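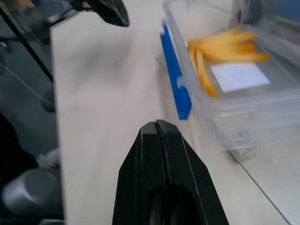 Pritum meinte dazu im Nachbarthread, das alte Adventure laufe unter Windows 10 überhaupt nicht mehr, man solle sich die Mühe sparen und lieber ein Let's Play gucken.

Das will ich aber so nicht glauben, deshalb mache ich hier mal eine eigene Frage auf. Es geht um "Das Siegel von Cemalari", die deutsche CD-Fassung, also die mit Sprachausgabe. Ich hab das Spiel als Jugendlicher rauf und runter gespielt und jetzt über die Feiertage beim Ausmisten die CD wiedergefunden (ohne Handbuch, leider, das ist wohl bei irgendeinem Umzug verschwunden).

Installiert habe ich es in DOSBox, das ging auch erstaunlich glatt. Intro läuft, Musik läuft, das Dorf am Anfang ist kein Problem. Aber sobald ich im zweiten Kapitel mit der Fähre übersetzen will, bleibt alles stehen. Der Mauszeiger lässt sich noch bewegen, die Musik dudelt weiter, nur passiert nichts mehr. Ich hab es jetzt 6 Mal probiert, immer an derselben Stelle. Einmal hatte ich vorher noch nicht mit dem Leuchtturmwärter geredet, das war auch egal.

Gibt es da einen Patch? Oder hab ich irgendwas falsch eingestellt? Und weiß jemand, ob das Studio eigentlich noch existiert? Auf der Hülle steht nur Bamance, und die Adresse dazu führt ins Leere.

Bin für jeden Tipp dankbar!

Gefragt von inselratte am 30. Dez. 2019

kellerkind_86

Das mit der Fähre ist ein alter Bekannter, den Hänger hatte ich damals schon auf dem echten Rechner - der war einfach zu schnell. Die Überfahrt ist eine Animation, die an der Prozessorgeschwindigkeit hängt, und wenn die zu flott durchläuft, wartet das Spiel ewig auf ein Signal, das schon vorbei ist. So hat man es mir jedenfalls mal erklärt, ich bin kein Programmierer.

Was du machen musst: in der Konfigurationsdatei von DOSBox die Zeile mit cycles suchen, da steht bei dir vermutlich auto. Stell das fest auf einen niedrigen Wert, ich hab mit 3000 gute Erfahrungen gemacht. Oder du lässt die Datei in Ruhe und drückst vor der Fähre ein paar Mal Strg+F11, bis das Spiel sichtbar zäh wird. Nach der Überfahrt mit Strg+F12 wieder hoch, sonst wirst du im Kapitel danach wahnsinnig, weil der Held durch den Wald schleicht wie ein Opa mit Einkaufstüten.

Ganz wichtig, vorher speichern! Und zwar auf dem Steg und nicht erst auf dem Boot. Ein Spielstand vom Boot lädt bei mir zwar, aber dann fehlt das Seil im Inventar, und ohne Seil kommst du später nicht in den Brunnen. Ich hab deswegen mal das ganze zweite Kapitel neu gespielt, das waren bestimmt die ödesten Stunden meiner Weihnachtsferien.

moorhexe

Einen Patch gab es, Version 1.3 glaube ich, der lag damals einer Zeitschrift bei. Ob der die Fähre repariert, weiß ich nicht mehr. Bei der Diskettenfassung tritt der Fehler angeblich nicht auf, aber die hat halt keine Sprachausgabe, und der grantige Leuchtturmwärter ist doch das halbe Spiel.

Zum Studio: Bamance gibt es nicht mehr, die Rechte sind nach meiner Erinnerung an Pacheco gegangen. Die haben mal eine Neuauflage angekündigt und dann kam nichts - ich hatte mich so gefreut! Im Oktober hab ich denen noch eine Mail geschrieben und bis jetzt keine Antwort bekommen.

Das Handbuch brauchst du übrigens doch, spätestens in Kapitel 4 fragt er dich an der Tür zur Sternwarte nach einem Symbol. Ich hab meins noch und kann dir die Seite abtippen, schreib mir einfach eine Nachricht.

tomtom

bei mir lief es immer ohne probleme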